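Stomurness Tinkerers' Circle: Members' Newsletter

OUT AND ABOUT: The Femau open afternoon

Seven of us made the trip out to Femau for the open afternoon, in two cars, one of which went to the old address. The old address is now a tile showroom. They were very nice about it and the party came away with a brochure.

Those who had signed up expecting a robot should know that the robots were on the other side of a glass partition, being serviced, with their covers off. What we were shown was the part that comes before the robot, where a person picks things up and puts them down again, all day, holding a pair of mechanical grippers. Femau calls the project Tufa. I asked what it stood for and was told it didn't.

The idea is simple enough. A robot arm doesn't know how to pick up a packet of biscuits. A person does, but can't explain it. So you hand the person a gripper with the same sort of fingers the robot will have, put a camera on it, and record what the gripper sees while the person gets on with the job. Do that enough times, in enough different rooms, and the software begins to get the hang of it. The Tufa crew had logged 1,080 recordings by the week of our visit, and our host mentioned this number in the tone other people use for their mortgage.

The job on our afternoon was snacks. They were spread out in a corner done up like a lounge room, and they had to go into a cardboard box, one at a time, without being flattened. Several members remarked that they had teenagers who could do the same thing in reverse at considerable speed.

I had assumed snacks were chosen because they're cheap. Our host said packets are a proper nuisance. A tin is a tin from every side, but a packet slumps, crinkles, slides off its neighbour and catches the light differently each time you look at it. The good places to take hold of one are the ends, or square across the middle, and a gripper that comes in a bit skewed will push the thing along the seat like a curling stone. 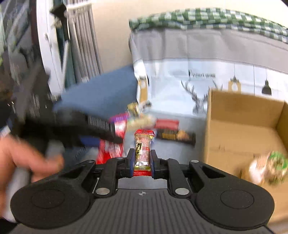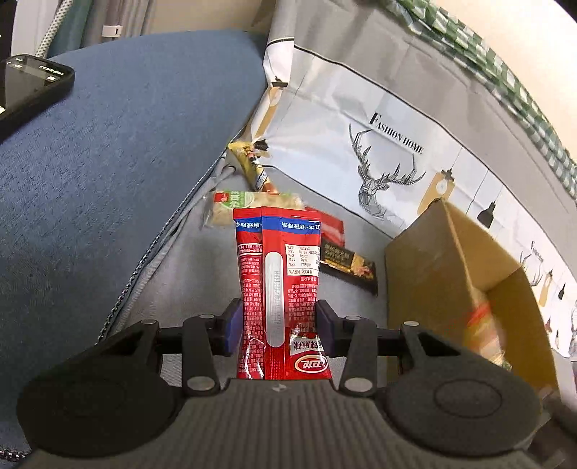
Both from the Tufa snack session: a packet held between the gripper's fingertips, with the open box over to the right.

After the demonstration we were each allowed a turn. The grippers are heavier than they look and you work them with your hand closed on the handle, and for the first minute or so you feel like somebody trying to eat soup with a pair of secateurs. Then it settles down. Our retired dental nurse was packing neatly almost straight away and was asked, only partly in jest, whether she was looking for work. Our treasured expert on model railways dropped a packet, picked it up with his other hand, and was told kindly that this would have to be deleted.

Deleting came up a fair bit. If you sneeze, reach in with your fingers, or stop halfway to ask where the toilets are, the recording is binned and you start again. A clean fumble is apparently fine. If you miss a packet, back off and have another go, they keep it, on the grounds that the robot is going to miss as well and had better learn some manners about it. I found this the most cheering thing I heard all afternoon.

We also had a short talk on Flustik, the program that checks the recordings. It goes through each one and marks the moment the fingers close and the moment they let go. It does this well with boxes and badly with anything shiny, so a human being goes over the shiny ones after lunch. There was a slide with a graph. The graph went up. Questions ran to 15 minutes, most of them on batteries, as they always do with this group.

Somebody asked when a robot would be able to do the weekly shop unpacking at home. Our host thought about it for a while and said that putting things into a box was going along nicely, and the pantry was a different matter, on account of doors. Somebody else asked whether the snacks got eaten at the end of the day. They don't. The same packets are used over and over until the seals go, and having handled a few I'd not be tempted.

Tea was provided, with biscuits from a different supply.

Practical notes for anyone thinking of the next one. Parking is around the back and the signposting is optimistic. Wear sleeves you can push up, as loose cuffs get in the way of the grippers. There is one step at the entrance and a ramp to the left of it. You'll be asked to sign a form saying your hands may be recorded, which caused more discussion in the car going home than the rest of the visit put together.

Femau has offered us another afternoon in November, when the covers should be back on the robots and we may be allowed through the partition. Names on the sheet by the kettle, please, and write legibly this time. If you're driving, ask me for the new address.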